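How to prepare your team for a robot arm, using simulation first

In our workshop at Serklow we cut and finish wall panels. In July we started to give one part of the work, the lifting and holding, to a robot arm. I am responsible for the training of people on the floor, and I am not an engineer. I wrote these steps for other small workshops, in case they are in the same situation as we were.

What you need before you start

A computer with the simulation program your supplier gives you. A plan of your room with correct measurements. One person from each shift who will be free for two hours a week. We are 18 people on the floor, and we chose three.

Step 1. Write down the job as people do it now

Do this before anybody opens the program. Stand beside the worker and write each movement, also the small ones. Anwara Liyanage has done panel lifting for many years and her list was two pages longer than the one from the office. She turns the panel a little before she puts it down, so that the colour of the back can be checked. This was in no manual.

Step 2. Decide which lines go to the robot

Take two pens. Mark with one pen the lines that are heavy or boring, and with the other pen the lines where somebody must look and judge. At our place the lifting went to the arm and the checking stayed with people. Let the workers hold the pens. When the office did it alone, we had to do it again.

Step 3. Build the room in the program

Put in the walls first, then the benches, then the arm. Peter Polák made our first model, which we called Kesia, and it took him three evenings. Do not spend time on a beautiful surface. The program has some ready textures and any of them will do. What must be right is the distance from the arm to the walls and to the places where people walk.

Step 4. Run the job slowly and look from more than one side

Run one cycle at a quarter of the speed. Then change the view and run it again. A view from far away shows where people can pass, and a view from near the arm shows how close it comes to a wall or a corner.

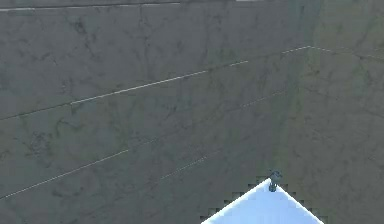
Write down each moment when somebody says "stop". In our first week we ran 119 cycles and had a list of stops on the whiteboard. Most of them were about the walking path and not about the panels. We moved one bench in the model, and later the same bench in the workshop.

Step 5. Talk about the jobs, with everybody there

Please do not leave this for the end, as we did. People had already heard rumours. Say clearly whose hours will change and from when. With us nobody lost hours, but two people changed from lifting to checking, and one of them did not like it at first. She said the day feels longer when the body is not tired. We now change places at noon, and that is better.

Step 6. Practise the stop button

Each person presses it, on the real machine, at the start of the shift. If you have a Sunday crew, train them separately and do not trust that the others will tell them.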